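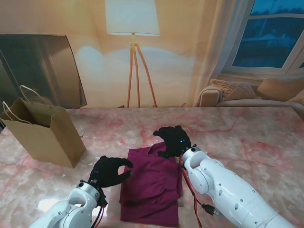
Folded maroon cloth on the marbled table, with one hand beside it and one on top.

The Gratitude Diary and the Second-Year Student: A Small Study of Keeping Going
Yesenia Lozano
Final project report, Psychology of Wellbeing, July 2004

1. Why I chose this

My aunt gave me a gratitude diary when I started my degree. It had a ribbon and a quotation for each morning, and I wrote in it for four days. The books on our reading list are fairly sure that writing down good things makes people feel better. They have less to say about people like me, who agree with all of it and then leave the diary under the bed. I wanted to know what makes someone stop, and whether a smaller task would keep them at it for longer.

My first proposal was called "Meaning, Hope and the Self". My supervisor wrote "which self?" in the margin and asked for something I could finish by the summer.

2. What I did

I put a notice up in Troltunside, the hall where I live, and another in the Robles reading room. Both asked for students willing to write something every evening in May. I offered biscuits at the first meeting, and I suspect the biscuits did more than the notice.

People were put into two groups by drawing slips from a mug. The long group wrote a full page on what had gone well that day and why. The short group wrote one sentence. Everyone filled in the Flidalholm mood sheet before they began and again at the end. It is marked out of 400, and our department has a cupboard full of them.

I also kept a diary myself, in the long group, which my supervisor says I should not have done. My own scores are left out of what follows.

3. What I found

The short group kept going. Between them they handed in 277 entries, and the long group managed about 100, several of which were plainly written in one sitting with the same green pen. One page simply said "see yesterday". I counted it.

Mood scores went up slightly in both groups. The highest score at the end was 338, from someone in the short group who had also just been told she had a summer job at Trorkow, so I would not like to give the diary all the credit. Exams finished for most people in the last week, and the weather improved. I had no control group, and I now understand why every book on methods goes on about them.

The talks afterwards were more useful than the numbers. People in the long group did not say they had run out of good things. They said they had run out of ways to write a page about them. One told me he had begun to dread pleasant events because of the paperwork. Another had started picking her lunch with the diary in mind.

In the short group the complaints went the other way. Two people felt that one sentence was rather mean to a really good day, and had been adding brackets.

4. What went wrong

I should have collected the diaries weekly. Leaving it to the end invited the green pen. I should also have asked why people joined, as "I saw there were biscuits" is a different starting point from "I have been feeling low", and I had both.

The mood sheet asks how often you have felt "buoyant". Half the long group wanted this explained, and I gave a slightly different answer each time.

5. What I would do next

I would run it again in the autumn term, when there is less sunshine to confuse matters, with a third group who write nothing at all. I would like to try letting people choose the length each evening, to see whether they drift towards the sentence or the page. I would also ask them again after Christmas, once the study was over and they had no reason to please me.

I have gone back to my aunt's diary at one sentence a day. The ribbon is up to the middle of June.

Thanks to everyone in Troltunside who took part, including those who returned their diaries blank but in very good condition.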